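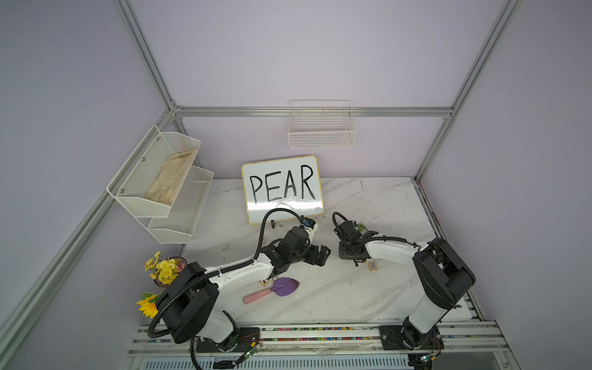
The offer from Varkico ran for 30 days. After that you paid for the kit or you sent it back in the same box, with the foam cut the way they had cut it.

I had signed for it on behalf of the shop. Rimkutė was a toy store then, on the bottom floor of a building in Ollgate, and we had sold trains and puzzles and play kitchens from it for longer than I had worked there. The owner wanted something to rent out to schools. She had read about a two-arm spelling kit. You wrote a word on a board, the arms picked out the letters, and the children were supposed to learn the word by watching. She asked me to try it and write down what I thought.

The form came with the kit. At the top I put 31/08/2021. Under that was a line for "first impression," and I wrote that it was heavy.

Setup took me most of two evenings. The instructions were fine up to page 11, where they told me to level the arms and didn't say against what. I called Havport, who handled the support line, and a man there said to use the tabletop. I said the tabletop wasn't level. He said that was all right as long as both arms were wrong by the same amount. I wrote that down on the form too.

I started with short words. CAT took a long time. DOG took a little less. I would wipe the board with my sleeve, write the next one, and sit on the step stool behind the counter with my tea. The motors made a sound like someone moving chairs on the floor above. When an arm reached a block it slowed down so much that I would lean forward, and I had to tell myself to stop doing that.

My daughter was in first grade that year. She lived with her mother and came to me every other weekend. She was a slow reader and knew it, and she had gotten good at hiding it. She'd look at the picture on a page and say a sentence that fit. I had not planned to show her the kit, but she had to come to the shop with me on a Saturday sort of errand, and there it was under its cover.

She asked if it could read. I said it could match letters.

"Is that different?" she said.

I said I thought so. She thought about it and asked me to write PEAR.
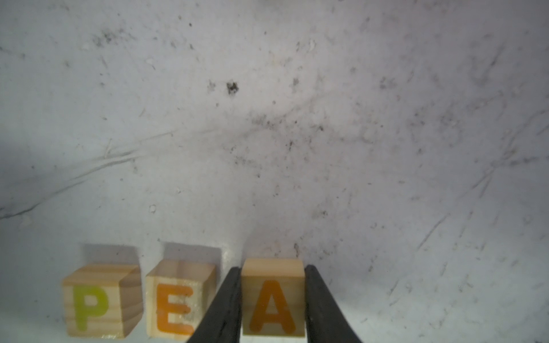

"Does it know what a pear is?"

"It knows the letters and what order they go in. I don't think it knows anything about the fruit."

She seemed pleased by that. She said she knew what a pear was. She had eaten one in the car. Then she said the letters out loud, one at a time, and put them together under her breath, and said the word. She did it again with no help from me. I kept my eyes on the arms.

We did 13 words that afternoon. She picked all of them. On some she was ahead of the machine, and she told it to hurry up.

At the end of the trial I filled in the rest of the form. I said the kit was slow and loud and cost too much for the schools we knew. I said page 11 needed fixing. For "would you recommend this product," there were three boxes, and I checked the middle one.

The owner read it and sent the kit back. In December a new set of instructions came in the mail, addressed to me. Page 11 now said to use the tabletop. I put it in the drawer with my daughter's list of words.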